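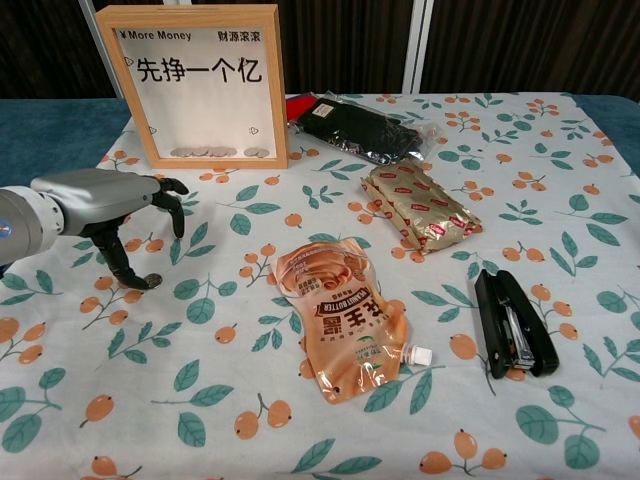

Why do people save money in a box or a jar?
Money you can get at easily is easy to spend. When a coin goes into a box, you have to stop and think before you take it out again.

## Old ways of saving

People have been putting coins away for a very long time. In ancient Greece and Rome, some people kept them in small clay boxes with a slot in the top. Many of these boxes had no lid and no door. To get the money out, you had to break the clay, so you could only do it once.

Other people hid coins under a floor or buried them in a pot. Sometimes they never came back for them. Farmers and builders still dig up pots like these today, and the coins can help us learn who ruled the land and what people bought and sold.

## Words for luck

In many countries, people like to put a wish near their savings. In Chinese, one well-known wish is 财源滚滚. It means something like "may money come rolling in." You might see it on cards and signs, especially around the Lunar New Year. Another wish is 先挣一个亿, or "first, earn a hundred million." People say it partly as a joke, the way you might say you plan to buy the moon.

A wish doesn't add any coins, of course. You still have to put them in.

## How small amounts grow

Say you save 6 coins every week. After one week you have 6, and that may not buy much. After 150 weeks you have 900. That is nearly three years of saving, so it takes patience, but you never had to put in more than 6 at a time.

It helps to choose a goal. If you want something that costs 200 coins, and you save 6 a week, you will have enough in week 34. Write the goal on a piece of paper and keep it with your savings. Each time you add money, write down the new total.
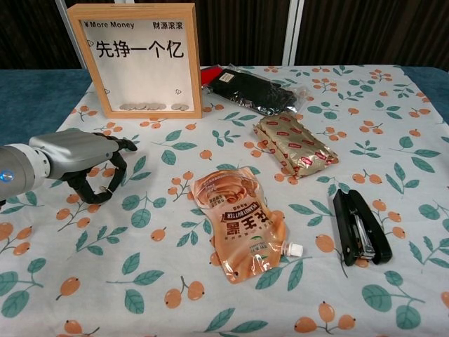 Eirini Michailidis wrote to us in October to say that she saved in a jar until she was nine, then moved everything to a bank. "I was sad to see the jar empty," she wrote, "but the bank gave me a little extra at the end of the year."

## What the bank does

The little extra is called interest. When you put money in a savings account, the bank uses it, mostly by lending it to other people. Those people pay the bank for the loan, and the bank pays part of that to you.

A bank doesn't keep your own coins in a special drawer. It keeps a record of how much you have. If you take in 999 pennies and ask for them back later, you will get the same amount, but they will be different pennies.

## Try it

Find a clean jar with a lid. Decide on a goal and on how much you can put in each week. Pick a time to do it, such as before breakfast, and stick to that time. If you miss a week, start again the next one.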